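Priston Laundry Service Adds Shirt Folding to Its Home Pickup Rounds

Striped and plain shirts can now come back folded flat, at no change to the per-bag price
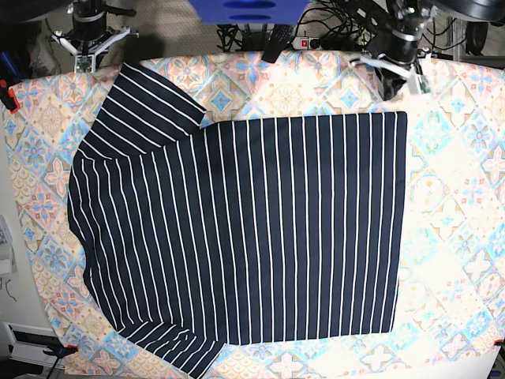 What does the new service cover?
Any long- or short-sleeved shirt sent in a regular household bag can now be returned folded flat instead of on a hanger, along with pyjama tops and light blouses.

PRISTON, December – Gronier Laundry, which collects and returns household washing in Priston and Nemon, has added flat folding to its regular pickup rounds. Customers choose folded or hung when they book, and can change the setting for any later bag up to 6 p.m. on the evening before collection.

The option follows a customer survey held over the winter. Of the 782 households that replied, 581 said they would sooner have their shirts folded than hung. Lack of closet space was the reason given most often, followed by travel for work.

Shirts are folded by the method Gronier already uses for its hotel accounts. The garment is spread out on a covered table and smoothed from the centre toward the side seams. One side is turned in with its sleeve laid back along the body, then the other, and the hem is brought up to the collar. The finished shirt fits a standard dresser drawer or a carry-on suitcase.

Stripes are a useful guide when folding at home as well. On a shirt with vertical pinstripes, the lines on the folded part should run parallel to those underneath. If they drift off at an angle, the layer on top has twisted and should be opened out and laid down again. Navy and other dark colours show lint easily, so Gronier recommends putting a clean cotton cloth on the table first. A patterned tablecloth will do, provided it is smooth and free of crumbs.

Creases around the armhole are the most common complaint with folded shirts. They can be reduced by pulling the sleeve straight from the cuff before it is turned in, and by leaving no more than six shirts in a stack. Linen should still be hung, and the company will continue to return linen garments on hangers unless told otherwise.

Folded shirts are banded in paper and packed on top of the other items in the bag. Plastic sleeves are not used. Customers who want the paper bands collected for recycling can leave them in the empty bag at the next pickup.

The per-bag price stays the same. Bags that hold more than 14 shirts are charged as two bags, as they are now. Turnaround is two working days for both folded and hung orders.

Gronier will offer the same option to customers in Srithong once its new folding room there opens. The room is planned to handle 3000 garments a week, and bookings will be taken through the existing order page.

About Gronier Laundry
Gronier Laundry washes, dries, presses and folds clothing and household linen for homes, guest houses and small hotels. Its head office and main laundry are in Priston.

Media enquiries: Gronier Laundry, Priston office, 9 a.m. to 4 p.m.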